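How I Wash an Old Patchwork Quilt Without Wrecking It

Okay, so you've inherited a quilt, or you found one at a yard sale for the price of a sandwich, and it smells like somebody's attic. I have been there so many times! My linen closet is basically a retirement home for quilts at this point. I've ruined exactly one of them (hot water, red fabric, let's not talk about it yet) and I've washed plenty of others that are still in one piece, so let me walk you through what I do.

Before any water gets involved

Lay the quilt out flat somewhere with good light and go over the whole thing with your hands. You're feeling for popped seams, thin spots, and places where the batting has gone lumpy. I stick a safety pin next to every problem I find, and then I fix all of them before washing. A seam that's open an inch when it goes into the tub will be open four inches when it comes out.

If the fabric tears when you give it a gentle tug, stop. That quilt should be aired out and vacuumed through a piece of window screen, and that's the end of its spa day. Same goes for silk or velvet pieces. I don't wash those, ever.

Test for bleeding

Do this for every color. Wet a white cotton rag, press it on the patch for a full minute, and look at the rag. Then do it again with a drop of your detergent mixed in, because some dyes sit tight in plain water and let go the second they meet soap. Reds, maroons and navy blues are the ones I worry about most. My ruined quilt passed the plain water test and I was so pleased with myself that I skipped the second one. It is now pink. All of it.

The soak

I use the bathtub, scrubbed and rinsed really, really well so there's no cleaner left in it. Then it goes like this:

1. Line the tub with an old white sheet, with the ends hanging over the sides. This is your sling for later.
2. Fill it with cool water and stir in the detergent. I use Firelano, the unscented one, two capfuls for a full-size quilt. Any mild liquid without brighteners will do the job.
3. Lower the quilt in, loosely folded, and press it under with flat hands. No wringing, no scrubbing.
4. Leave it for 14 minutes, then come back and check the water. Tea-colored is just old dirt. Pink or blue means you drain right away and start rinsing cold.
5. Drain, refill, press, drain. Keep going until the water runs clear and there are no suds. My worst one took nine rinses and most of a podcast.

Getting it out and dry

A wet quilt is shockingly heavy, and the stitches can't carry that weight. Let it drain in the tub for an hour, press out what you can with towels, then gather up the sheet and lift the whole bundle. Get a second person if you can bribe one.

I dry mine flat on the lawn, on a clean sheet with another sheet over the top to keep off the sun and the birds. In July that's an afternoon. The rest of the year I use the spare room floor with a fan going, and I flip the quilt every few hours. Give it an extra day after it feels dry - the batting in the middle always lags behind.

Putting it back on the bed

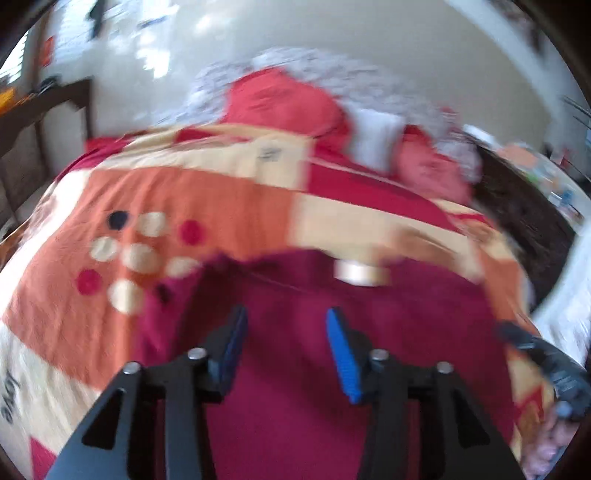 Maroon cloth over the patchwork.

I like a plain layer on top of a patchwork quilt for everyday use. It catches the crumbs and the body lotion, and you can throw it in the machine whenever you feel like it (wash it by itself the first couple of times if it's a dark color, see pink quilt above).

For the ones I'm not using, I skip plastic bins and go with cotton pillowcases. Refold them a few times a year along different lines so you don't get permanent creases. I do mine when the clocks change, plus whenever I'm avoiding my taxes.

If you have a stain that survived all this, try a second soak on another day before you reach for anything stronger. I've had brown spots fade a lot on round two. And if they don't, well, I've got a Wevedance throw pillow that covers the one on my guest bed perfectly.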